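July

Working rules for tabletop manipulation in simulation
Handout 2, to be read before the first lab in Ruddock 111

These rules cover everything you run on the Dradus cell: one arm, one gripper, one work surface, and a set of objects that changes from task to task. They apply to your own scripts and to episodes driven by hand. Bring a copy to the lab. The graded report has a section for each heading below.

The simulator will let you do almost anything. You can drive the arm through the table, drop an object from any height, and restart as though it never happened. For the first two weeks people tend to treat this as a convenience, and then their logs are full of runs that could never be carried out on hardware. Work as if the arm were bolted down in the room with you. Where a rule depends on the arm being real, it says so.

Stating the task

Write the task down before you open the scene. One sentence is enough: which object, where it starts, where it should end up, and what it has to be doing when the episode closes. "Put the book in the tray" leaves out the last part. Does it count if the book leans on the wall of the tray? Does it count if the gripper is still closed on it? Decide first and put the answer in the task file.

If you change the sentence after you have started recording, that is a new task with a new number. Earlier episodes stay under the old one.

Naming objects

Use the name a person in the next room would use. The asset libraries come with file names that are no help to anyone, and some are plainly wrong. Look at the object from at least two views before you name it. If you can't tell what it is, give it a plain name based on shape and color, such as "brown panel," and keep that name for the whole set. Do not guess at a function.

Text printed on an object may be used in its name only if you can read it in one of the recorded views.

The name in the task sentence, the name in the log, and the name in the report must match letter for letter. A third of the marks lost last term went on this.

Placing objects

Let every object settle before the episode starts. In Trekelent the settle step runs on its own when you load a scene, but it does not run after you move something by hand. Run it again.

Objects may touch and may overlap when seen from above. Real work surfaces are like that. What is not allowed is one body passing through another at the start. The overlap checker reports this in red, and a scene that reports red can't be submitted.

Keep objects clear of the edge unless the task is about the edge. If part of an object hangs over, note it in the placement field.

Mixed sets are encouraged. A flat thing, a thin thing, something with joints or projections, and something open like a tray will teach you more about your grasp planner than a dozen cubes. Expect the long irregular ones to cause most of the trouble. They turn when you lift them off center, and the part you forgot about swings into whatever is next to it.

Speed and approach

Travel speed is limited to 200 mm per second at the tool. Within 40 mm of any surface, drop to the slow setting. Leave both limits on in the configuration file. There is a switch that turns them off, and the log records its position.

Approach from above when you can. If you have to come in at an angle, check the whole hand and not only the fingertips. The linkages on the outside of a two-finger gripper spread wider than the fingers do when it opens, and this is where most of the contacts in the student logs come from. The wrist is next.

Lift straight up first, then travel. Carry the object high enough that its lowest point, and not the gripper, clears everything on the way. For a tilted object these can be a long way apart.

Releasing

Lower until the object is supported, then open. A drop is a fail even when the object ends up in the right place. On a real arm you would be replacing the object, and sometimes the tray.

After you open the fingers, wait for the settle signal before you withdraw. Withdraw along the same line you came in on. Then check the state against your task sentence. The simulator's own success flag checks position only, so read the pose as well.

Views

Record every camera the cell provides. You will be tempted to keep only the one that shows the grasp best. A close view from the hand shows the area near the fingers and very little else, and most of it may be taken up by the gripper itself. A fixed view shows the layout but often has the arm in the way at the moment you care about. Judge an episode from at least two of them.

When two views disagree, write down that they disagree. Do not pick the one that makes the episode a success.

Some points people get wrong when labeling from stills:

- A gripper above an object is "above." It is "holding" only if the contact log says so.
- An object partly hidden is still present. List it.
- Left and right depend on the camera. Use the cell axes in the log and save left and right for the report, where you can name the view.
- Upside-down text in a view tells you about the camera as much as the object.

Keeping the log

Each episode gets one line: task number, scene version, start and end state, result, operator, remarks. Fill in the remarks even when nothing went wrong ("clean" is a remark). Failed episodes are kept. Reports with more than 200 episodes and no failures will be sent back.

Scene versions are frozen once used. If you nudge a lamp or swap the floor texture, save it as a new version. These things seem harmless and then a vision model trained on one floor stops finding the tray on another. We will look at such a case in the session on the Tititz data.

Stop conditions

Stop the episode, by hand if necessary, when:

- the arm touches the work surface or the cabinet under it with anything but the fingertips
- an object that is not part of the task moves off the surface
- a joint reaches its limit and the controller keeps pushing
- you no longer know what the arm is going to do next

The last one applies most strongly on hardware, but get into the habit now. A stopped episode is logged as stopped, which is a separate result from failed.

The Dradus cell with a mixed set of objects

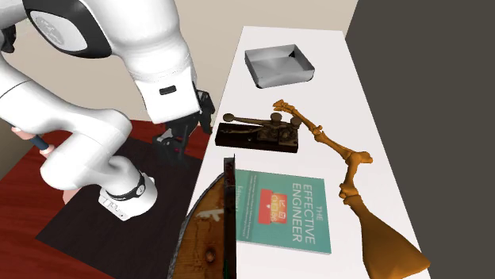
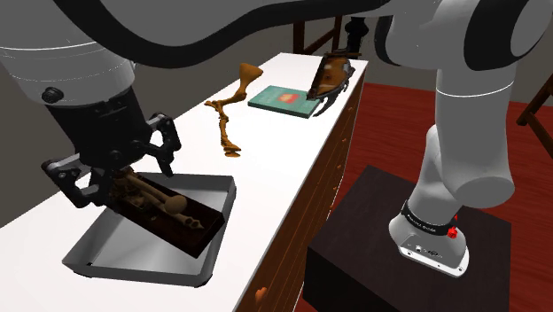
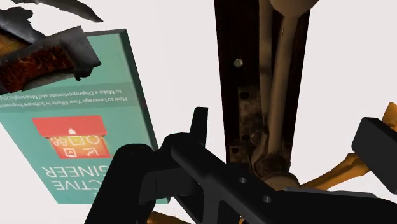

Marian Oakhurst

Before the lab, write task sentences for two different moves using the teal book or the metal tray, and a placement note for the jointed bone model. It has a wide flat end and a narrow one, so say which end you would grasp and what the other end would pass over on the way.

Mark on your sheet which of your two moves you think will need an angled approach. We'll run a few of them at the start of the session and compare the contact logs with what you wrote.

Groups using their own laptops need the same Trekelent release as the lab machines. Check the release number in the start window against the one on the door of 111. Scenes saved in a newer release will open in the older one with the settle step switched off and no warning.

Late task sheets go in the box outside the lab.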